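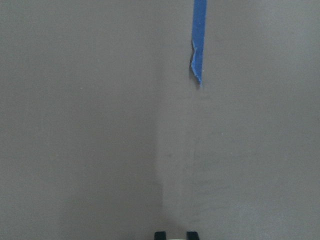
Recording Tape-Peel Demonstrations With a Wrist Camera

Peeling tape off a wall is a job you can give a toddler. Giving it to an arm takes a good deal longer, and most of that time goes into collecting examples. These are the steps we use at Irnach for the peel task in the Tivance set. They assume your arm is mounted, your gripper opens and closes when asked, and you have a free afternoon you weren't fond of.

What you need

A roll of blue painter's tape. A flat, plain surface. A wrist camera that can see both fingertips. The Wanik recorder, or whatever you use to log video and joint positions together. A trash can, placed closer than you think necessary.

Step 1. Put up the tape

Tear the strip by hand. Scissors leave a nice square end, and a policy trained on nice square ends will meet its first ragged one and stare at it. Let the end hang downward with the tip a little loose, then press the upper part flat with your thumb. Vary how loose the tip is from one strip to the next. Some should curl out where a finger can get behind them, and a few should be stingy.

Step 2. Check the view

Open the live feed and move the arm to its start pose. The fingertips should show at the bottom of the picture with the tape well above them. If you can't see the fingertips, the learner can't either, and it will invent its own ideas about where they are.

Uneven light is fine. We used to hang a diffuser to get rid of shadows, and the result was a model that peeled beautifully under a diffuser.

Step 3. Record

Start with the gripper open. Start the log, wait one full second, then move. Approach the loose tip slowly, close on it, and pull down and away in one motion. Stop the log after the tape is clear of the surface and the arm is still.

If you miss the tip, back off and try again in the same recording. Recoveries are worth keeping. What you should throw out is any take where you stopped to scratch your nose, which the arm will have copied faithfully.

Step 4. Reset

Move the next strip sideways, tilt it a touch, or change its length. Shift the start pose every 10 takes. Tape put back in exactly the same spot will give you 200 copies of one demonstration and a strong feeling of progress.

Step 5. Label and sort

Mark each take as clean, recovered or failed before you start the next one. Memory is no help by Friday. We train a first model at 100 clean takes, watch it fail, and collect the rest around whatever it failed at.

Common trouble

Tape sticks to the finger and won't let go: wipe the tips with alcohol and add a short shake to the end of the motion.

Video lags the joint log: restart the recorder. The Cosgrove build drifts after 22 takes in a session, so we restart it before then and go get coffee.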